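Doors, arcs and a controller that finally lets go

I've been meaning to write up the door work since January, and last night I got the new controller running well enough that I want to get it all down while I'm still pleased with it.

For anyone who hasn't followed the earlier posts: I write the control software for a two-armed setup, and the current job is a microwave. Open the door, put a thing in, shut the door, press a button. I started on the door thinking it would take me an evening. Ha.

The trouble with a door is that it tells you exactly where your hand is allowed to go. The edge travels on an arc around the hinge, and if your planned path is a few millimetres off that arc, the arm and the door start arguing. My first version (I called it Ikia, all my branches get silly names) fitted a circle to the door from the depth data, made a list of waypoints along it, and played them back with stiff position control. In simulation it was gorgeous. On the real door the hinge estimate was always slightly wrong, the forces climbed steadily through the swing, and the safety limit stopped everything before we got anywhere useful.

Version two, Erberg, was the same planner with the stiffness turned right down. Much kinder to the hinge! But now the arm was so soft that the latch won every time. It would lean on the door, sag a bit, and report success with the door still shut. I should really have had a check for that.

So the new one, Pellegrini, does two things differently. It splits the job into phases, stiff for the latch and soft for the swing, and it stops trusting the first hinge estimate. As the gripper moves, I keep the last stretch of measured positions and refit the circle to those, so the direction of pull comes from where the door has let the hand go so far. The camera only has to give a decent first guess. The fit itself is a tiny least squares problem and it costs next to nothing per cycle. 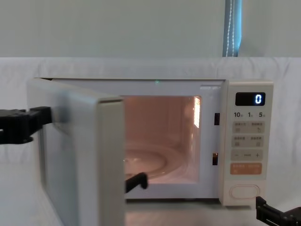
Door wide open, left gripper still on the outer edge, cavity light on.

There's a nice side effect too. With a good circle you get the door angle for free, straight from the arm's joint readings, with no need to see the door at all. That matters a lot once it's wide open, when a chest-height camera gets it nearly edge-on and the big flat panel my detector loves has turned into a tall thin band. Pale door, pale oven, white cloth behind it... the segmentation really doesn't enjoy any of this, and the warm glow from inside the cavity throws the colour balance off as well. I now stop using vision for the door past a certain angle and go with the fitted circle alone.

Fongchan Kaewmanee read through the code on Wednesday and spotted something I'd been staring past for ages. I was refitting on every cycle, including while the hand was barely moving, so the buffer filled up with nearly identical points and the fitted centre wandered all over the place. The fix is to add a point only once the hand has moved at least 2 mm from the last one stored. One if statement! The jitter in the radius dropped straight away.

The other change was in letting go. Opening the fingers while the arm still holds tension makes the door twitch, so there's now a short settle phase where the target pose is set to the measured pose and the commanded force ramps down to zero. After that the fingers open. It takes a moment longer and looks far calmer.

Numbers, for those who like them: out of 69 logged runs with the new controller, three failed. Two of those were poor grasps on the edge at the start, and the other was me leaving the old config loaded.

Next up is the second arm. At the moment the two planners share a collision model but have no idea of each other's timing, so the right arm waits for the left to finish completely. I'd like to overlap them, and I have a half-written scheduler called Drotorura that passes reserved bits of space back and forth between the arms. It deadlocks if both ask at once. I have a fix in mind involving a fixed priority and a ten-second timeout, and if it works I'll post the code along with the circle fitting, which needs its comments tidied before I let anyone else look at it.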